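Duvach Open Day Set – README

Thanks for downloading! This folder goes with the open day we ran at Hurnau on Jun 8, 2019, when visitors got to steer a simulated robot through a set of made-up houses and watch what it saw as it went. It was a great day, louder than we planned for, and the runs turned out varied enough that we wanted to share them.

What is in it

The set holds 348 runs across 9 houses. Each run is a folder with the rendered views, the typed instruction and a small text log of the moves. Instructions are short and written by whoever was at the keyboard ("go to the door," "find the cart," and one long one in rhyme that we kept as it was). All views are computer renders.

How the day went

We had 2 stations. At the first, Isla Farquharson let people drive with the arrow keys. At the second, Gavin Shearer took an instruction from the visitor and handed it to Dollent, our planner, which did the driving by itself. People loved swapping between the two – once you have driven a sofa-filled room by hand you start rooting for the planner.

The houses come from Menon, our room generator. It picks wall and floor textures freely and places furniture from a shared pool, so the combinations can be odd. We like that, and we left them alone.

Rendered views from the open day:
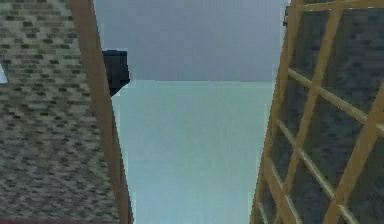
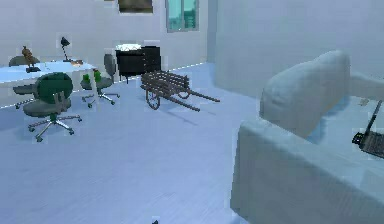
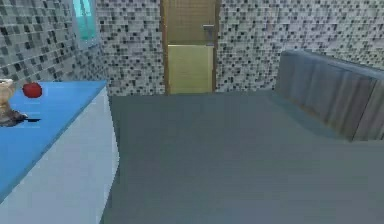

Jean Rankin wrote to us afterward that she would have liked the planner's route drawn on the screen while it drove, because from the visitor's chair she could never tell if it was thinking or stuck. Fair point! The logs do store the planned route, so you can draw it yourself, and we hope to have it live for the next demo.

Known problems

– 3 runs have an empty log. The views are fine.
– Hand-driven runs contain a lot of spinning in place. Filter on the turn column if that bothers you.
– Spelling in the instructions is uncorrected.
– The April test runs use an older log layout and sit in their own folder. Please don't mix them with the rest.

Use

Free for teaching and research. If you build something with it, tell us, we really do want to see it. Questions about the logs go to Keir Gourlay, and anything about the room generator goes to Lachlan Gillies.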